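Handheld gripper kits - is the Veltby worth the money?

Home Robotics Board > Kits and Reviews

sprocket_fen
Had the Veltby pair on trial since May. Yellow fingers, black body, one for each hand. You do the chore yourself with them and the recordings go off to teach a robot, which will presumably do it without sighing. Bedroom tidying so far, and big soft black things are the worst of it.

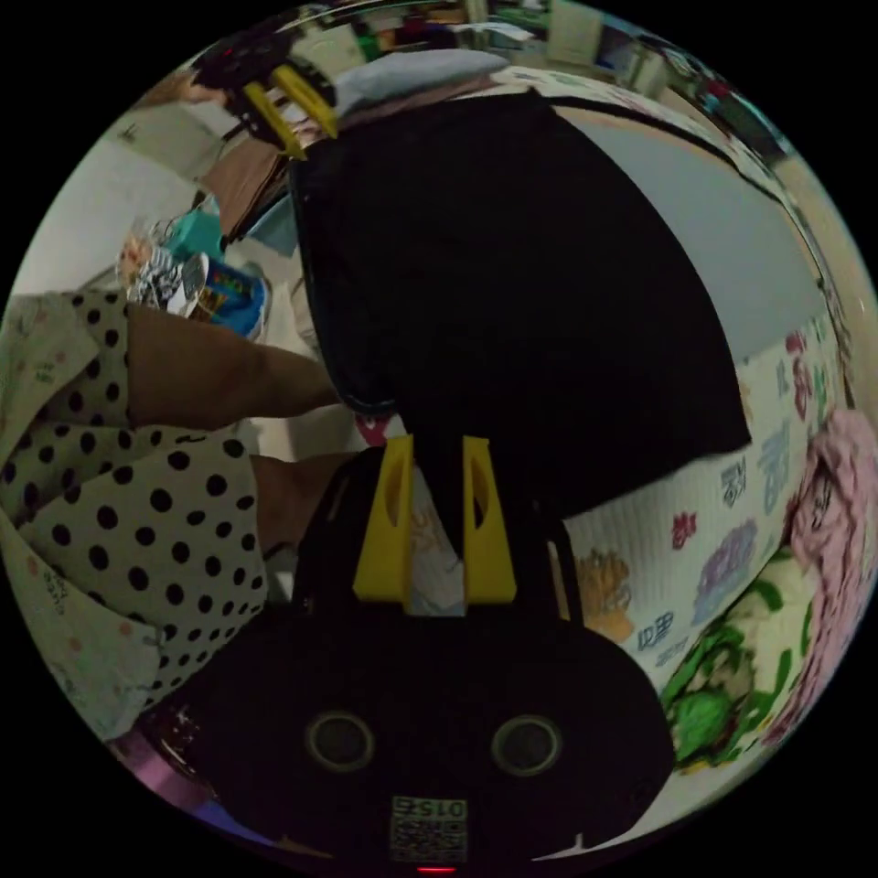
Grip is decent on fabric if you take a proper pinch. Battery gives me 3 hours. The manual is 96 pages and 2 of them are useful.

mothballed
3 hours? Mine gives up well before that. Did you turn the indicator light down or something?

sprocket_fen
Didn't know you could. Must be in the other 94 pages.

gusset77
I sent mine back and got the Flestness. Lighter, and the fingers don't flex when you lift anything heavier than a sock. Can't see why people put up with the Veltby.

sprocket_fen
The Flestness costs twice as much, that's why. And the flex helps with flat stuff. A stiff finger just shoves it across the bed. 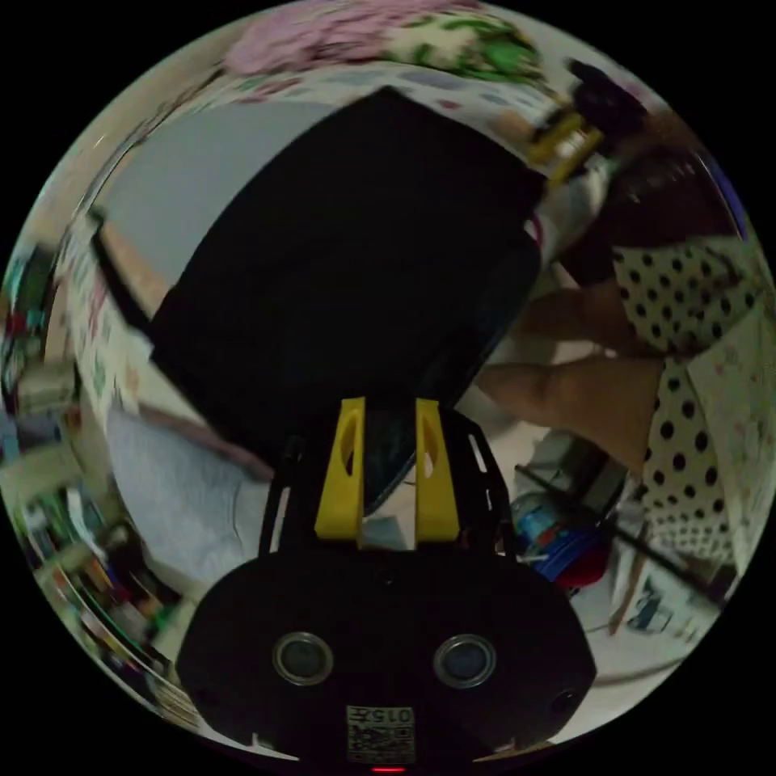 Where I will moan is the wrist angle. After 6 runs in a row my thumb wanted a union rep.

gusset77
Flex "helps" until you try to put something down where you meant to.

tinpot_lodger
Senholm do a padded handle that fits both. Fixed my thumb, did nothing for gusset's mood.

mothballed
Does the padded one cover the label? The app wants to read that code every time I start up.

tinpot_lodger
No, it stops short of it. You do need the long screws though, and they're not in the box.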